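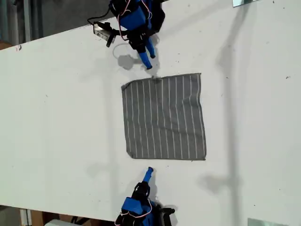 Jistik Open Day
Speaker notes, demonstration hall session
21 October 2018

Slide 1. Welcome
Good morning, and welcome on behalf of Jistik. Thank the visitors for coming and thank Echevarría for the use of the building. Point out the two exits and the water station. Phones may stay on but should be silent. Photographs are allowed everywhere except in the server room.

Slide 2. What the session covers
The talk lasts until the group is called to the tables. It explains what the folding station does, how it is taught, and what it still does badly. Questions on prices and delivery should be held for the Erix desk in the lobby.

Slide 3. Why cloth
Most visitors will have seen robots handle boxes, bottles or car parts. Those objects keep their shape. A cloth does not. When one corner is lifted, the rest of it moves, and the arm must deal with a shape that was not there a moment earlier. Creases matter. A curled corner matters. Two cloths cut from the same roll will not lie on the table in the same way.
(Pause. Hold up the sample towel and drop it on the lectern twice.)

Slide 4. The station
Two arms work from opposite sides of a white table, with the cloth between them. Each arm is blue and black and ends in a gripper with blue fingers. The cloth on show is gray with thin white stripes. It is laid flat at the start, although its edges are never perfectly straight, and the team does not smooth them by hand beyond what a person would do at home.
Mention that one small camera is mounted on the arm itself. Visitors often look for it on the ceiling.
Do not go into motor types. The technical sheet is on the Erix desk.

Slide 5. How the task is taught
An operator guides the arms through the fold, start to finish, and the movements are recorded. The cloth is then laid out again and the fold is repeated. The present collection holds 3,000 recorded folds. Of these, 200 were set aside for checking and are never used in training.
Stress that the failed folds are kept and labeled. Visitors from the laundry trade have asked about this before, and the answer should be given plainly.

Slide 6. Results so far
In the May trial the station was given 50 cloths in a row with no help from staff. It left 7 of them unfinished. The usual fault was a missed pickup at the edge: the fingers closed above the fabric and came away with nothing. The second fault was a double fold that slid open when the arms let go.
If asked for a comparison with a human worker, state that no such comparison has been made at this site. Do not estimate.

Slide 7. Partners
Flanivano supplies the cloths and has agreed to provide thicker fabrics next. Erix maintains the arms. Echevarría provides the hall and the power supply. Jistik is responsible for the recordings and for the software.
(Leave the slide up long enough for the names to be read.)

Slide 8. At the tables
Read the following aloud, slowly.
Visitors are asked to remain behind the yellow line while the arms are powered. Children must be accompanied. Please do not lean on the table or place bags on it. The operator will say "clear" before each run and "stop" at the end. A visitor who wishes to lay out a cloth may do so between runs, when invited by the operator.
Groups should keep to the left on the way in.

Slide 9. Questions
Expected questions:
Can it fold shirts? Not at this station. Work on sleeves has not begun.
Does the color of the cloth matter? It can. Striped and plain cloths are both used in training.
Who owns the recordings? Jistik does. Visitors are not recorded.
Close by giving directions to the demonstration tables. The second group enters through the side corridor, so please keep that door free.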